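# The crisp packet problem

My brother-in-law asked me over lunch in July when I thought he'd be able to buy a machine that tidies up after his kids. I said not for a good while, and he looked at me as if I'd cancelled Christmas! He'd watched the Bruvus launch film, you see, the one where the thing glides round a spotless flat and puts a mug on a shelf, and he reckoned the hard part was done.

I've watched that film too (more often than I'd like to admit) and what bothers me is the mug. A mug is a lovely thing to pick up. It's stiff, it has a handle, and it's the same shape when you put it down as when you lifted it. Most of what's lying about in my house isn't like that at all.
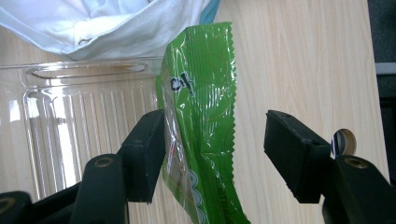
Rubbish is where I'd start if I were testing one of these machines, and I mean the light, crinkly sort that collects on every table in the country. Think what you're asking for. A snack wrapper has no proper shape, it's shiny enough to throw white glints wherever it creases, and this green one even has a clear window in it, so part of what you're looking at is the inside. Then there are two flat black fingers to hold it with, and a clear plastic tub nearby with the wood grain showing straight through its side. I lose things like that tub myself, and I've had eyes for 52 years.

On the shop floor it's a happier story, up to a point. The packing firm I do the books for, Costello, had a Hidov arm in for a trial and it shifted 156 boxes in the first hour without a grumble. Lovely! Then they gave it refill pouches, which slump, and it managed 14 before someone had to step in. Same arm, same bench, same afternoon. The chap from the suppliers kept saying it only needed more practice, and he may well be right, but I'd want to see the practice before I signed the cheque.

So am I a grump about it? Not really. I'd have one tomorrow if it could clear a coffee table 100 evenings running and leave the post alone. The Ninisetti people say they'll have something in homes within 2 years, and good luck to them. I'd just ask them to leave the mug in the cupboard for the next film and show me the wrappers, the odd socks and whatever it is that lives under my sofa cushions.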